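Every few months somebody tells me the robots have finally learned to do housework, and every few months I ask how many tries it took. The answer tends to arrive late, or in a footnote.

So when Apolline Guillot offered to let me sit in on a Friday of data gathering for Bolov, I said yes before she finished the sentence. Bolov is meant to pick up groceries and put them right side up. To teach it, people record examples of the job being done, over and over, and feed them to the system. The target for this one task is 1270. They had 200 when I walked in.

I had pictured something grander. What I got was a desk, a can and a spreadsheet with a column headed "start pose." Somebody sets the can down, the system records, somebody sets it down again a little differently. I lasted 24 rounds before I wanted a sandwich.

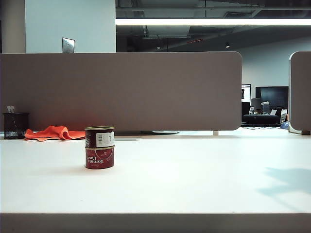
Tomato paste, upside down, with the orange cloth behind it.

Apolline's argument is that variety beats volume. Turn the can over, turn the label, bunch up a cloth, and the model stops leaning on one tidy view of the world. Fine. I buy that as far as it goes. But it's still the same can on the same white desk, under the same office lights, and my kitchen has none of those things.

I asked what happens with a dented can. "We'd collect for that," she said. And a wet one? Same answer. You can see where this is heading – my pantry alone would keep them busy until March.

She did promise to run 100 trials with groceries I bring from home, no rehearsals. I'm packing the olive jar with the greasy lid.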